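Visit to the Brisent Furnishing and Storage Open Day

Report for members, prepared by Florian Eberhard
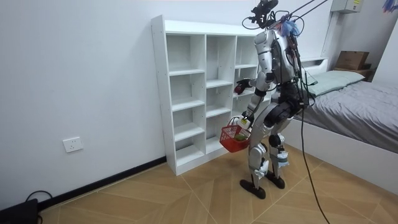

Purpose of the visit

Members of the Qudah Housing Association were invited to the December open day at Brisent, where storage for shared flats and small offices is planned and tried out. The association will furnish 10 common rooms next year and wished to see full-size units before placing an order. The party was received by Macario Rosales, who led the tour.

Shelving

The first room was given over to open shelving. A tall white unit stood against a plain white wall, its cubbies arranged in three columns. The side panel carries a vertical row of small pre-drilled holes. Members preferred this open form to the closed cupboards shown next door, although some felt that white would mark quickly in a busy hallway.

Mr Rosales advised that tall units should always be fixed to the wall, and that heavier goods should go on the lower shelves. The association's rules already require the former.

Baskets and small items

Small plastic baskets with mesh sides, such as the red one in use beside the shelving, were discussed at some length. They can be carried by the handle from room to room, and the contents can be partly seen through the mesh. It was agreed that each common room should have several – the colour to be settled by residents.

Costs and delivery

The Flanon range was quoted at 700 per room, with fitting charged separately. The larger Foder range comes to 2000. Delivery takes place on a Thursday, and access to the rear stairs must be arranged beforehand. A written quotation, reference 2564, has been requested and will be circulated with the papers for the next meeting.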